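Who Gets the Easy Shelf?

Every time a store brings in a machine, somebody from the head office stands up and says it will free people for better work. I have been listening to that line for most of my working life and I am still waiting to meet the better work.

The Jillbridge stores are the latest to try it. They put an Aton robot on the drinks aisle in November, and the company says it handled 1,804 bottles in its first weeks. Fine. I would like to know which bottles. Straightening a few juices that all have the same shape is the part of the job people used to do while they caught their breath.

Jozefína Koubek has stocked shelves there for years. Her shift used to mix heavy cases with light facing-up, and a bit of talk with customers in between. Now the light part belongs to the robot. She gets the cases, the spills, the odd-shaped packs, and a handheld that tells her when the machine wants help. It wanted help 162 times in those same weeks. I don't see that number on the posters.

Her manager, Branislav Charvát, told me no one has lost a job. I believe him. But hours are not the same as jobs, and two people who left in the fall have not been replaced. If you ask him whether they will be, he talks about "the new mix of tasks." I asked twice.

I am not against the thing. My own back would have been glad of a machine at three in the morning, if it had come for the cases. What bothers me is that the people on the aisle were never asked which part of the work they wanted to give up. Alžběta Říha, who trains new hires, says she would have started with the unloading dock. She found out about the robot from a notice by the time clock.

So before the next store signs up, let the clerks write the list. Pay them for the time they spend rescuing the machine, and put that time in the report next to the bottle count. If the savings are still there afterward, then we can talk about better work.
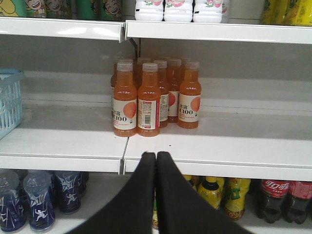 The gripper at a shelf of C100 orange juice, with cola and other drinks on the level below.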